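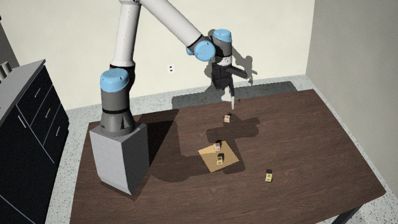
Robotic arm and table, computer rendering

Print | E-mail

Who pays for the runway?

The call for designers for the Lutwood showcase went out in March, and by now most of you with a label and an inbox will have had it at least twice. It is a handsome piece of mail. It talks about "emerging voices" and "a curated platform," and you have to scroll quite a way down to find out that the emerging voices will be charged $473 apiece before anyone looks at a single garment.

I have been asked by several readers whether it is worth it. I don't know. I've spent a few weeks trying to find out, and what follows is as far as I got.

The fee first. The $473 covers "application and placement review." It does not cover models, hair, makeup, a dresser, steaming, a rack backstage or a seat for your own mother. Those come in packages, and the packages are priced after you're accepted, which to my mind is a strange moment to be handed a price list. If you turn down your place because the package is too much, the first fee stays with the organizer. It says so in the terms, under a heading called "Our commitment to you."

The organizer is Devia, who took over the event from the old merchants' group and have run it for two seasons. I wrote to them with a list of questions. Mercedes Paucar, their director of programming, wrote back the same afternoon, which I appreciated, and was polite throughout. She said the review fee "protects the quality of the event" and that designers get "a level of exposure they could not buy elsewhere." I asked what that exposure had amounted to last season. She sent a figure of 3,916.

3,916 what, though? The attachment called them "attendees and engagements." I wrote again and asked how many of those were people who came through the door, and how many were people who tapped a heart on a phone. She said the two were not tracked separately. Maybe so. But there was a ticket scanner at the entrance, I know because it wouldn't read my ticket, and I would have thought a scanner was a machine for tracking exactly that.

I also asked how many buyers came, meaning people who place orders for stores. The reply was that "industry guests were well represented." I was in the second row. I saw a couple of faces I knew from shops in town, a lot of friends and family, and a long front row with reserved cards on the chairs, a good part of which got filled at the last minute by people waved over from standing room. That is one pair of eyes on one evening and I could easily have missed somebody important. If a buyer reading this was there and placed an order, please write in and I'll print it.

Talking to the people who showed

There were 19 labels on the program last season. I tried to reach all of them and got answers from fewer than half, so treat this as conversation and don't mistake it for a survey.

Jayanthi Bhat, who showed resort wear, was glad she did it. She got good photographs out of it, she said, and had been meaning to pay for a shoot anyway, so in her head the money came out of that budget. She also liked working to a deadline. "I finished things I'd been fiddling with for a year," she told me. She has not had a wholesale order from it and says she didn't go in looking for one. Fair enough, and if that's how you'd use the evening then a lot of my grumbling won't apply to you.

Murali Panicker is less happy. He makes menswear under the Pisharody name with his cousin, mostly jackets, and they brought 16 looks on the understanding that they'd be showing 16 looks. On the night they were told the schedule was running late and to cut it. They sent out the ones nearest the front of the rack. The closing coat, which he had been sewing until the morning of the show, stayed on its hanger. When he asked for some of the package price back he was told that the package is for "a runway segment" and that no number of looks is promised in writing. He went back and read it. No number is promised in writing.

He still has the coat, if anyone wants it. I've seen it and it's a very good coat.

Radwa Saber had a different complaint, and I think it may be the one that matters most to people who haven't done this before. The photographs. Every label gets a set, but the set is small and the images can be used only with the event's name on them for the first year. A clean file costs extra. She wanted to put her knit dresses on her own site and found she would have to pay again for pictures of her own clothes, on models she had already paid for. She ended up photographing them herself on a friend in the backyard, and those are the ones on the site now. (They look fine!)

Two others told me more or less the same things and asked not to be named since they hope to be invited back. I'll leave you to think about that one by yourselves.

And the sponsor

This year's new wrinkle is Fukano, the online marketplace, which is coming in as what the mail calls "presenting partner." Accepted designers will be "onboarded" to the Fukano storefront so that the audience can order straight off the runway. I can see why that sounds good. See it, want it, buy it, everybody goes home happy.

Now go and read the designer agreement, which is a separate document from the application and linked in smaller type. As I read it, you list your collection with them, you hold the stock yourself, you ship it yourself, you take the returns yourself, and for a set period after the show you can't offer the same pieces anywhere else. If you live off a Saturday market table or a consignment rail at somebody's boutique, that last part could cost you a season's sales. And I'd want to know who in the room is going to order a hand-finished jacket in a size they've never tried on, in the dark, between one label and the next. Perhaps they will. I have sat through two earlier tries at this from other companies, and both were going to change everything, and I can't remember what either of them was called.

I put the question of the exclusive period to Ms. Paucar too. She said terms were "still being finalized" and that designers would have "every chance to review." The application deadline falls before the terms are due. So you would be paying to apply for something whose conditions haven't been settled yet. I asked whether the deadline could be moved and have not had an answer.

In fairness

Putting on a show costs real money. I talked to Ilango Namboodiri, who built sets and lighting for regional shows for a long time before he moved into theater, and he was a bit impatient with me. Hall hire, insurance, power, security, a sound crew that turns up: none of it is cheap, he said, and the merchants' group that used to run the event lost money on it every single year and only stopped when it couldn't afford to anymore. "You all want it to be free and you all want it to look like Paris." I take the point. If the choice is between a show that charges and no show, some of you will want the show.

What I object to is the order in which things get said. Tell people the full price on page one. Tell them how many stores sent a buyer last time, even if the number is small, even if it's embarrassing. Say how many looks a segment holds and what happens if it gets cut. Hand over the pictures. Any of that would do more to persuade me than another paragraph about voices.

If you are thinking of applying anyway, a few things I'd want in an e-mail from them, with a name at the bottom, before sending a cent:

- the complete cost, with the package you'd be offered, including hair and makeup
- the number of looks guaranteed, and the refund if it's fewer
- which stores came last season, by name
- who owns the photographs and from when
- the final Fukano terms, in full, with the length of the exclusive period filled in

If they answer all five I'll happily say so in these pages. If they tell you it's still being finalized, well, so is your application.

One more suggestion, from Radwa. Three or four labels splitting the rent on an empty storefront for an evening, with a rail each and a borrowed mirror, might well come in under what one of them would pay for a runway package. She's tried it once, with two friends. They sold some scarves and a dress and ran out of hangers. There was no stage and the lights were the ones already in the ceiling. She is doing it again in the fall and is looking for one more label to share, preferably one that doesn't make knitwear. Write to us and we'll pass your note along.

Corrections and disagreements are welcome as always, and we will print Devia's reply in the next issue if they send one.

Contact the newsletter | Copyright, all rights reserved | Back to top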